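Workshop tips: sorting and untangling cords with a two-arm bench

Notes from the Trurnstead bench, May 2020. Compiled by Maricruz Cisneros.

These tips come out of the Plorkadetti study, in which we compared two ways of teaching a pair of arms to pick one cord out of a heap and put it away. They are written for people who run a similar bench at home or in a small shop. Most of them apply to untangling by hand as well.

The method in short

Method A planned the whole job from a single look at the heap. The software traced the cord, marked the crossings and worked out every pull before the arms moved. Method B looked again after every pull and planned only the next one. Both used the same grippers, the same cords and the same speed limit. A trial ended when the cord lay free of itself or when 20 pulls had been used up.

Method B finished more trials. Method A was faster when it worked, but one slipped grip early on made the rest of its plan useless, and it had no means of noticing. We now use B for all thin cord and keep A for stiff cable, which tends to stay where it is put.

Setting up the bench

Clear the middle. Keep stock and finished work to one side, within reach of the arm that will be using them. If both arms have to cross to reach the same container, they will spend most of the trial waiting for each other.

Separate light cords from dark ones before you start. The tracing step depends on contrast with the table top, and one threshold setting will not serve both. On a mid-grey surface either shade can be made to work, but change the setting when you change the shade.

Patterned tops are usable if the pattern is faint. A bold vein is read as cord. Take a background picture with nothing in the working area and subtract it; repeat this whenever the lighting changes or a container is moved.

Route hoses and leads up over the wrist and back along the forearm, with enough slack for the elbow to travel its full range. Test the slack at both ends of the travel, by hand, with the power off. A hose that pulls tight will shift the wrist by a small amount, and the fault looks exactly like poor calibration.

Gripping thin cord

Approach from above at a slant, with the fingertips close to the table before they close. Closing too high takes the top strand only and tightens whatever is underneath. 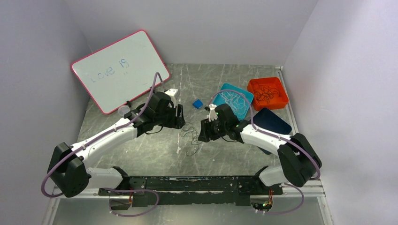
Can the arms be left to pull harder when a knot will not open?

More force made matters worse in our trials, so stop the pull, lower the cord and take hold again nearer the crossing.

Hold with one arm and pull with the other. The holding arm should grip on the far side of the crossing from the pull. When both arms pulled at once, the loops closed up in most of the early trials and we dropped the idea in March.

Use ridged fingers for soft cord. Smooth fingers need more pressure for the same hold, and the pressure flattens the sheath. Wipe the ridges down between batches; lint collects in the grooves and the grip weakens gradually enough to be missed.

Keep pulls short. A pull of 2 cord widths past the point where the strand begins to slide was enough for Method B to see a change. Longer pulls dragged the entire heap towards the edge of the working area.

When the heap will not sort

If three looks in a row give the same picture, nothing is moving. Lift the heap by its highest strand, hold it clear of the table and lower it again a short distance away. Gravity opens some of the loops. The Osagie variant of Method B does this automatically, and it accounts for 11 of the trials that would otherwise have been recorded as failures.

If the tracing step loses the end of the cord, look for it under the gripper. The fingers hide more of the table than one expects. Withdraw both arms fully before each look, even though it costs time.

If the same arm keeps missing by the same amount, check the wrist bracket screws first, then the hose, then the calibration. Do them in that order. Recalibrating on a loose bracket has to be done again afterwards.

Putting cords away

Free cords go back as loose coils, one at a time. Dropping a finished cord on to others undoes the work. We tried a shallow tray and a deeper bin. The tray was easier to pick from, the bin was easier to drop into, and neither prevented new tangles once several cords were in it. A divided box would probably do better, but we have not tested one.

Do not pack the coils down. A cord pressed flat keeps its bends, and the tracing step then reports crossings which do not exist.

Records worth keeping

Write down the pull count, the reason for stopping and the cord used. We left out the cord in the first set and could not say afterwards whether one worn cord was responsible for a run of poor results. The Flesard log sheet has a column for it; a ruled notebook does as well.

Note any trial in which a person touched the bench. We counted those as void, including the ones that would have succeeded.

Replace test cords in pairs, 2 at a time, and keep the old ones labelled for comparison. A new cord is stiffer for its first few runs, and its results should be listed separately.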